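Folding Alongside the Arms: What Changed in the Linen Room at Asulik

For my placement project I wanted to look at automation somewhere ordinary. Car plants get written about all the time, and I don't know anyone who works in one. I do know people who fold laundry for a living, so when Asulik, a laundry on the edge of Nondville, said I could spend part of September in their linen room, I was thrilled.

The laundry handles cloths and small linens for cafés, salons and two care homes. Folding used to be done entirely by hand at long benches. In spring they began trying out a pair of robot arms on the plain coloured cloths, and the staff still do everything else: fitted sheets, aprons, anything with a tie or a button.

How I went about it

I interviewed 8 members of staff, each for as long as their tea break allowed (usually 16 minutes, and they were very generous with it). I also sat beside the folding station and kept a tally. Over my whole stay I logged 573 cloths going through, and I wrote down every time a person had to step in. That happened 60 times, mostly for cloths that had gone into the basket twisted together.

What people told me

I expected to hear a lot of worry about jobs, and there was some. Two people said they had been uneasy when the arms arrived and would have liked to be told earlier. But most of the talk was about hands and wrists! Folding the same square cloth all morning is hard on the joints, and several of the older staff said they now go home less sore.

The other big change is in what counts as skill. Obsa Mekonnen has worked at the benches longer than anyone else on the early shift, and the arms learned the Asulik fold from her. She guided them through it again and again until the corners came out the way she likes them. She is now paid a higher rate for this work, and she was quite firm with me that she should be. "They copied my fold," she said. "So it's my fold they have to get right."

There are losses too. The old benches faced each other and people chatted across them. The person minding the station stands alone, and the shift lead, who came over from the Bandel site, has started swapping people every hour so it doesn't get lonely. I thought that was a really good idea, and it cost nothing.

Blue cloths at the station: 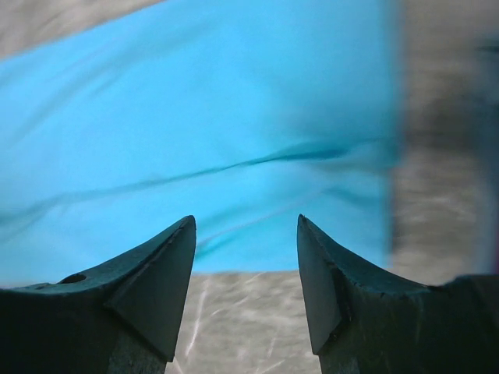
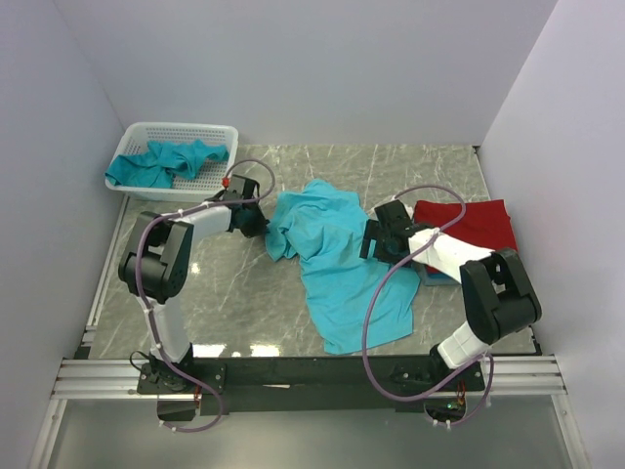

What surprised me most was how much judgement is left in the job. A person still decides which cloths are too worn to send back, and which stains need a second wash. My tally sheet had no column for any of that, so I added one halfway through, and I wish I'd had it from the start.

What I would do next

I'd love to visit Siqueira, a smaller laundry which is planning to bring in arms of its own, and interview the staff before they arrive as well as after. All my interviews looked backwards, and people's memories of the spring didn't always agree. I would also ask about pay much sooner. I was shy about it at first, and it was Obsa who brought it up. My full tally and the list of interview questions are in the appendix.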